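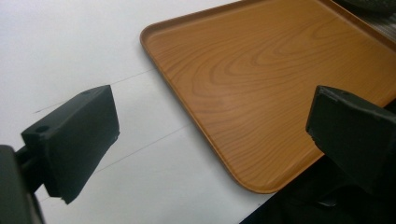
# Lustex Touchline 4 Rebound Net

The Touchline 4 is a freestanding rebound net for passing, first-touch and volley practice. It is made by Lustex and stocked at our Trarnby and Budavau warehouses.

## Specifications

| Item | Value |
|---|---|
| Model | Touchline 4 |
| Frame | Powder-coated steel tube |
| Net | Knotless polyethylene |
| Face angle | 4 positions |
| Ground anchors | 4, supplied |
| Bungee set | 1 fitted, 1 spare |
| Surface | Grass or artificial turf |
| Stock code | 949 |

## Setup

Two people are needed for first assembly. Join the base rails, insert the uprights and close all spring buttons before attaching the net. Hook the corners first, then work toward the middle of each side. Tension should be even - a slack lower edge sends ground passes off line.

Drive the anchors in fully before use. On artificial turf, use sandbags on the rear rail (sold separately).

## Care

Check the bungees monthly and replace any with exposed rubber. Remove the net if the frame is stored outdoors over winter. Do not hang or climb on the frame.

## Compatibility

Nets from the older Xu series do not fit. The hook spacing is different.

## Ordering

Club orders of two or more ship on a single pallet. For quotes, contact Ignacio Villanueva. Spare parts and warranty claims go to Priya Tran - include the stock code and proof of purchase.

Page revised 27 June 2025.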